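Sorting at source: household battery collection in a student residence

Project report, Module 7: Materials and Waste
Author: Jarosław Sobczak
Supervisor: Noboru Matsuda

1. Background

Small batteries are a minor part of household waste by weight and a troublesome part by content. Alkaline and zinc-carbon cells contain zinc and manganese that can be recovered. Nickel-metal hydride cells contain nickel and some rare earth metals. Lithium cells, whether primary or rechargeable, can catch fire if crushed or shorted, and fires in refuse vehicles and transfer stations are commonly traced to them. Most shops that sell batteries must take them back, but the return rate among students is thought to be low. Students move often, own few tools, and seldom have a place in a shared kitchen where spent cells can be kept apart from other waste.

The Witkowska residence houses students on three floors, with shared kitchens and one ground-floor post room. Before this project it had a single battery tube beside the post room door. The tube accepted all types mixed together and was emptied by the waste contractor, Bundden, on request.

The project set out to answer two questions. First, would residents separate cells by type if given a divided container? Second, would separation at source reduce the sorting effort later on enough to justify the extra space?

2. Cell types and how people tell them apart

Cylindrical cells of the same size look much alike whatever their chemistry. An AA alkaline cell and an AA nickel-metal hydride cell share nearly the same outer dimensions, and the difference lies in the printed sleeve. Sleeve colour is chosen by the maker and follows no common standard. Green is often used on rechargeable cells, but it is also found on ordinary zinc-carbon cells, so colour alone is a poor guide. The word "rechargeable", or a capacity in mAh, is more reliable.

Button cells are easier to recognise by shape but harder to classify. The prefix letters show the chemistry (CR for lithium manganese dioxide, LR for alkaline, SR for silver oxide), but the letters are small and are often worn.

For these reasons the scheme used three groups only:

Group A: ordinary single-use cylinders and 9 V blocks
Group B: anything marked rechargeable
Group C: button cells and anything marked lithium

Where a cell fitted both B and C, residents were asked to use C. Terminals of 9 V blocks and lithium cells were to be covered with tape.

3. Container design

Three container types were considered: separate jars, a stack of drawers, and an open tray with divisions. Jars were rejected after a short trial in one kitchen, in which they were soon put to other uses. Drawers hid the contents, and residents did not open them to check which was which. An open tray in a bright colour was judged the best compromise.
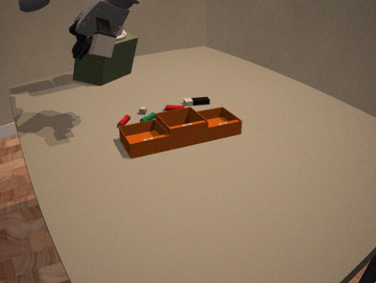
The open form has one clear weakness. Cells are exposed to spills, and a kitchen worktop is a wet place. A lid was drawn up and then left out, as a lid brings back the problem found with the drawers – people put things on top of it. The trays were instead kept on tables away from the sinks. Taping of terminals also matters more in an open tray, where a loose key or paper clip can easily fall among the cells.

Labels were printed on plain card and fixed by the front rim of each compartment. The first version used the chemical names. It was replaced within the first month by a version using the words "ordinary", "rechargeable" and "button or lithium", which needed less explanation.

4. Method

Trays were placed in all the kitchens at the start of the winter term and left in use until the end of December. The tube beside the post room stayed in place, so that residents who preferred it could carry on as before. No notice was sent out beyond one message on the residence noticeboard.

Trays were emptied by the author in the evening, after 7 p.m., when the kitchens were busy enough for questions to be asked and answered. The contents of each compartment were placed in separate bags, marked with the kitchen and the group, and taken to the teaching laboratory. There each cell was read, assigned to its correct group and recorded on a paper sheet. The sheets were later entered into Markitach, the stock-keeping program used by the department. Markitach is meant for chemicals and has no field for a wrong entry, so misplaced cells were recorded in the comments column and counted by hand.
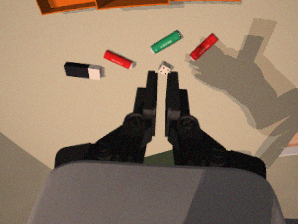

Figure 2. Three small batteries, two red and one green, on the table below the tray.

Cells that leaked or showed swelling were set aside in a box of dry sand and were not opened. Gloves and eye protection were worn during sorting.

5. Results

About 700 cells were collected from the trays over the term. Of the cells in Group A, few were misplaced, and most of these were rechargeable cells with worn sleeves. Group B was the least accurate. Of every hundred cells placed in it, 27 belonged elsewhere, nearly all of them ordinary alkaline cells. Asked about this, several residents said that they had taken any cell from a known maker of rechargeables to be rechargeable itself. Group C contained very few errors but was also the smallest group.

The errors are not equal in their effect. An alkaline cell in Group B is a nuisance to the recycler and lowers the value of the batch. A lithium cell in Group A is a fire risk. Only 3 errors of the second kind were found, all of them lithium AA cells bought for cameras. Their outer form gives no warning and the marking is easily missed.

Taping was poor throughout. Tape was supplied beside each tray at first, but it went missing and was replaced twice before the attempt was dropped.

6. Discussion

Residents did separate their cells, and did so well enough for the two groups that can be told apart by shape or by a clear word on the sleeve. The weak point was the line between ordinary and rechargeable cells. Moving that line would not help, as it is the one that matters most for recovery of nickel. A better label might. A drawing showing where on the sleeve to look was made late in the term and was used in one kitchen only, so its effect cannot be stated.

On the second question the answer is less favourable. Bundden collects mixed cells and sends them to the Jundedlow plant, where all loads are sorted again on arrival. Separation at the residence therefore saved no work in the present chain. It did allow lithium cells to be held apart before collection, and this may be reason enough to keep a two-part container – one part for button and lithium cells, one for the rest.

The study has clear limits. It covered one building and one term. Cells put in the post room tube were not examined, and it is likely that residents who took less care used the tube. The accuracy found in the trays may therefore be higher than it would be if the tube were removed.

7. Recommendations

Keep one tray on each floor and withdraw the others.
Move the trays out of the kitchens to the landing shelves.
Attach the tape to the shelf on a cord.
Ask Bundden whether button and lithium cells can be collected in a separate drum.
Repeat the count with the drawn label in all locations and the post room tube closed.

The tally sheets and the label artwork are held with the supervisor.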